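Hitdale Soft Goods Sorting: README

Thu 9 January
Benedikt Stöcker

# What is in this folder

The folder holds the pictures and notes of our soft goods sorting at Hitdale. Soft goods means for us everything which has no fixed shape of its own: cloths, towels, caps, cushions, scarves, small bags. I wrote this file so that a colleague who was not with us in June can still use the material without calling me.

There are 491 pictures in total. Of these, 476 have a note. The other pictures are kept in the subfolder `no_note` and should please not be mixed with the rest until somebody has written a note for them.

## How the piles are named

Every picture gets one pile name. The pile name is made from the items, beginning with the lowest one, with a plus sign between them. A cushion with a cloth on it and a cap on the cloth is therefore `cushion+cloth+cap`. Please do not turn the order around, even if the cap is what you notice first. In the first version of the notes we wrote the top item first, and it took us a long time to correct it.

Colours are written after the item in brackets, if they are needed. We use everyday words: grey, tan, green, blue. If a colour lies between two, write both with a hyphen, for example `cap (grey-green)`. Faded fabric is a difficult case. Washed cotton can look grey in one light and green in another, and I prefer that you write both colours than that you choose the wrong one.

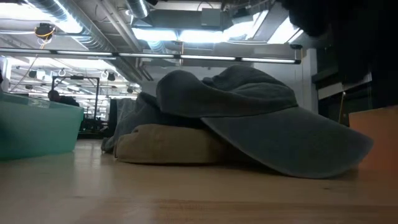

For cloths there is a second field called `fold`. It has three permitted values:

- `flat`: the cloth lies open, with no layer over another
- `folded`: at least one fold was made on purpose
- `loose`: the cloth was dropped or pushed together

A folded cloth which hangs down on one side stays `folded`. The hanging part is written in the field `side`, as left, right, front or back, always seen from the place of the viewer. Wrinkles alone do not change the value. Nearly every cloth we have is a little wrinkled.

For caps we note only where the brim points. If it points down and to one side, write both, such as `down-right`. Whether the brim touches the table is often hard to decide, and for this reason the field `touch` may be left empty.

## Bins and other things on the table

Plastic bins are written in the field `around`, with their colour and the side. They do not belong to the pile name, also when they stand very close. The same is valid for boards and cardboard. If you can not tell if a thing is board or cardboard, write `panel`.

## Known problems

1. The notes from Almont use the word "pillow" where we use "cushion". I changed this in most files, but not in all.
2. In 10 notes the field `side` is seen from behind the table. They are marked with `check`.
3. File names are numbered in steps of 100 for each new day, so there are gaps. No files are missing.

## Changes and questions

The list of items was first made by Schwerdtfeger and was shortened by me. The Tekham list is older and has other names for the bags, so please do not copy from it.

Corrections can be written directly in the notes file, with your initials at the end of the line. Please leave the old value standing in brackets beside the new one.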